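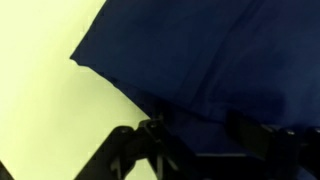 Taking up pants, the quick way

Works for work pants, chinos, school pants. Not jeans, the seams are too thick, see my other page for those.

Need: pins, chalk, iron, thread, machine or a needle and patience. I use Maddocks thread from the Brulton market, any polyester is fine.

1. Wash and dry them first. Cotton shrinks. Did a pair for the Plalstead choir without washing, had to let them down again in March.

2. Shoes on, stand straight, somebody else pins. Don't look down while they do it, the hem moves. Pin one leg, then measure the inseam and copy it to the other leg.

3. Unpick the old hem. Pull out all the fluff.

4. Chalk the fold line. Measure 2 inches below it, chalk again, cut there. Check twice. Check which leg your on.

5. Zigzag the raw edge. Press up on the fold line, inside out, damp cloth on top. Dark fabric goes shiny without the cloth and it wont come back.

6. Pin every few inches, match side seams first. If the leg tapers, open the seam a little inside the hem or it'll pucker.

7. Blind hem by hand, or straight stitch if it's for work and who cares. Catch one thread of the front only. Knot at the seam.

8. Press again. Let them cool flat before hanging.

Keep the offcuts for pocket patches.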